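Segmentation mask bleeds into the patterned mat when folding dark clothes

Nisha Tiwari

Hi all, hoping somebody has been through this. I'm running a two-arm folding setup with the Zutgate planner on top, and my cloth mask keeps leaking into the table mat. The mat has a printed tile pattern, and the thresholding step (HSV, nothing clever) grabs bits of it as fabric. Then the grasp picker chooses a point out in the middle of nowhere and the arm pinches the mat. I went through 368 logged picks and the bad ones are nearly all like that.

What I've tried so far: tightening the value range, a bigger morphological close, and dropping the camera exposure. Tightening helps on one side of the table and makes the other side worse - the light is really uneven. Should I be training a proper segmentation model, or is there a cheaper fix before I start labeling?
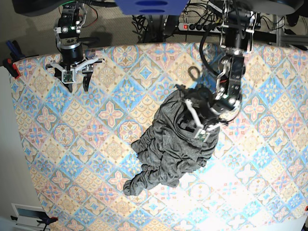

Starlow Makerspace - Robotics Software Group

That's the sort of state I mean, left arm holding a corner of the gray garment up and the right one open and waiting. Look at the lower right of the mat, where the light washes the pattern almost to white, and then at the blues and oranges in the upper left. One set of thresholds has to cover both! The folds in the cloth have dark shadows too, so I can't just say "gray and dull" and call it done.

Pauline Catterall

I fought with this for most of December, so you have my sympathy. Don't label anything yet. Save a background shot of the bare mat with both arms parked, then subtract it per pixel and threshold the difference. Your pattern mostly drops out, provided the camera and mat don't move (clamp the mat and lock exposure and white balance, or you'll chase ghosts all week).

Two things bit me. The arms throw shadows and those show up as difference, so compare chroma as well as brightness. And mask out the arms themselves by projecting their links into the camera view from the joint states. I dilate that mask by 5 pixels and it's been fine. You lose a little cloth right at the gripper, but you know where the gripper is anyway.

If it still leaks after that, then sure, fine-tune a small model. I ended up with 2,104 labeled images and most of them were overkill.

Dobson

just get a plain green mat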